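In praise of the same holiday every year

Last updated: August

My friend Mahmoud Benjelloun has been to 44 countries and I have been to Fliltley 22 times. We had this out over a curry the other night and I think I lost, mainly because he talks faster than I do and had better stories (a wedding he walked into by mistake, a ferry that left with his shoes on it). So I'm having another go here, where he can't interrupt.

Fliltley is a small seaside place with a long beach, a short high street and a car park that floods. We take the same cottage, up the lane behind the church, and we take it for the same week. The bread knife has been blunt since the first year. The hot tap in the bathroom is the one marked cold. I could walk round that cottage in the dark and find the corkscrew, and on our first night there I usually do.

People hear this and look at me with real pity. You can see them thinking that I must be scared of something, or broke, or that I've simply never heard of Portugal. I have heard of Portugal! I've been, and it was lovely, and I spent the first three days of it working out where to buy milk and which bus stop was ours. By the time I'd properly sat down it was time to look up how to get back to the airport.

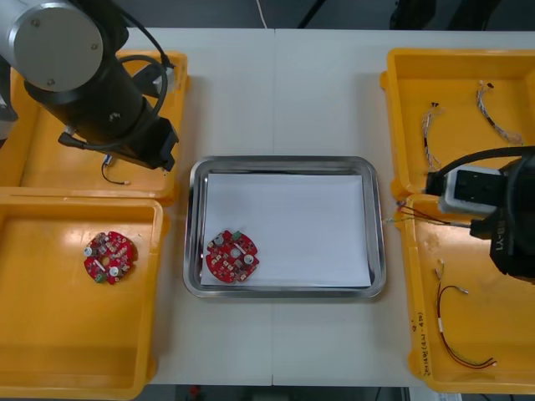

What I get at Fliltley is a whole week, by which I mean I start being on holiday at four in the afternoon when we put the key in the door. I don't have to learn anything. The bag gets dropped in the hall, the kettle goes on, someone goes down to look at the sea and comes back to report that it's still there and looks cold.

Mahmoud says this is laziness, and that a holiday ought to shake you up a bit. Fair enough, if your life needs shaking. Mine gets shaken quite enough between September and July, thanks. I change passwords every five minutes, my bank has moved all the buttons on its website again, and the supermarket swapped the aisles so the eggs are now next to the birthday cards. I'd like one week when things are where I left them.

His better argument was that I'm missing things, and I'll admit that one stung. There's a town called Tjoa he goes on about, up in the hills, with a market that runs all night and a soup he gets quite emotional describing. I'll probably never eat that soup. I do mind that a bit. But he's only eaten it once himself, and he can't remember what was in it, and he's never going back because he has a list to get through and Tjoa is ticked off. I've had the crab sandwich at the harbour hut in Fliltley so many times that I know it was better when they used brown bread, and I had a proper conversation with the woman there about why they stopped. (Her supplier retired. She was as annoyed as I was.)

You notice small things when the big things don't change. The dunes have moved. The path that used to go straight to the beach now bends to the left where the bank slipped, and there's a gorse bush at the corner that was knee high when we first came and now scratches my elbow. My daughter used to be carried down that path, then dragged down it, then she ran ahead, and last year she went down by herself before breakfast and came back with wet hair and wouldn't say much. I don't think I'd have seen any of that so clearly if we'd been somewhere different each time. I'd have been looking at the cathedral.
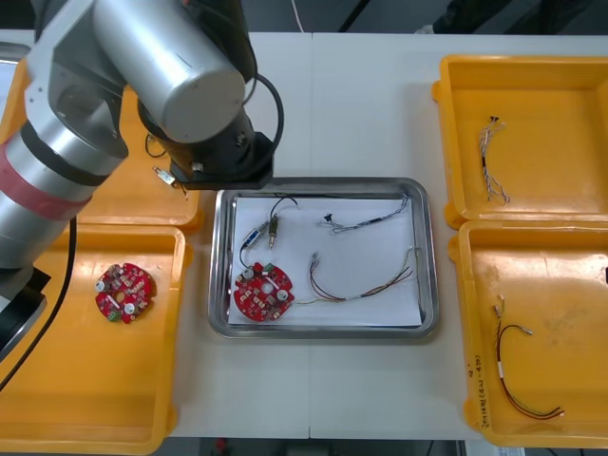
I'm not daft about it. Some places don't bear repeating. We did two summers running at Wollutov, the lake one, and the second was a real slog, all wasps and a neighbour with a leaf blower. And I know it's a luck thing as well as a choice thing, having a cottage whose owner keeps the price sensible and rings in the new year to ask if we want our week. If she sells up I'll be sulking for 30 years.

Then there's the money, which hardly ever comes up when people talk about travel broadening the mind. Going back is cheaper. We know what to bring, so we don't buy a second frying pan and a third windbreak. We know the pub on the corner is dear and the one by the bowling green does the same fish for less, and lets the dog in.

Mahmoud is off to Dinum next, and he's after 100 countries before his knees give out. I hope he gets there, I really do, and I'll want to hear all of it. I've told him there's a spare room at the cottage if he fancies a few nights on his way home. He asked what there was to do. I said there's a good wall to sit on, and he said he'd think about it.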